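I nearly didn't go to the Ullon open day. It was cold, the train took two changes and I'd already seen plenty of robot arms waving at people. But a friend had sent me the talk list back in November and one line on it said "how our planner changes its mind", so off I went!

The main hall was coffee and posters, and I skipped most of it for the software corner. Their planner is called Vuter, and it sits between the camera side (that part is called Ratov) and the arm. Ratov looks into the bin and proposes grasps, each with a score, and Vuter throws out the ones where the arm or its cables would foul a wall. On the screen I watched, it started with 54 proposals and kept 13. I loved seeing the rejected ones go grey — most of them were near the sides, where the wrist simply hasn't got the room.
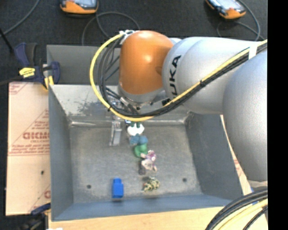

The arm over the toy bin, gripper down at the far end of the line and the blue block nearer the front wall.

I asked why toys, and the engineer said soft, lumpy things are far harder to get a clean outline from than boxes. Two soft toys touching can come back as one object, and then the grasp lands in the join. Their fix is to nudge first and look again, with a limit of two nudges before it moves on to something else. I'd have liked to see the code for that bit, but the logs were open on a laptop and I had a good scroll (every refused grasp gets a reason written next to it, lovely).

Lunch was soup at Çınar over the road, seven of us round a tiny table arguing about whether you should replan halfway through a move. I'm still on the side of yes. I missed the calibration talk because of it, so if anyone took notes, please send them over.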